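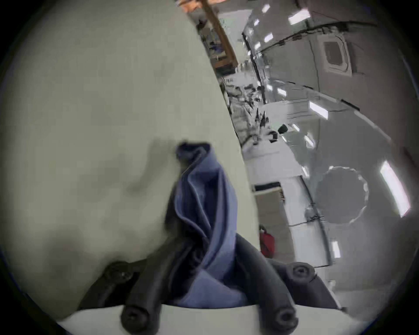 Week two of recording cloth demos by hand for the Jallness project. We hold the gripper ourselves, do the task at normal speed, and the policy trains on what the wrist camera saw. Blue cloth is the main item right now. Both fingers pinch it low and the rest stands up in a bunch, so the camera gets a lot of folds and not much edge.

Count as of Sun 4 October: 373 demos recorded, 301 kept. Most of the rejects were me moving too fast at the start.

Target is 2,000 before we train again. Oi-ling Lui thinks we can stop sooner if we mix up the starting piles more. I'd like to see that tested first.

We tried remote control in September with the Valtham arm. Cloth took roughly 4 times as long per demo and I kept losing the corner. Fine for boxes, slow for this.

Wellington Nogueira is rewriting the labeling script so a regrasp counts as part of the same demo. Right now it splits them in two.

Towels tomorrow, then shirts.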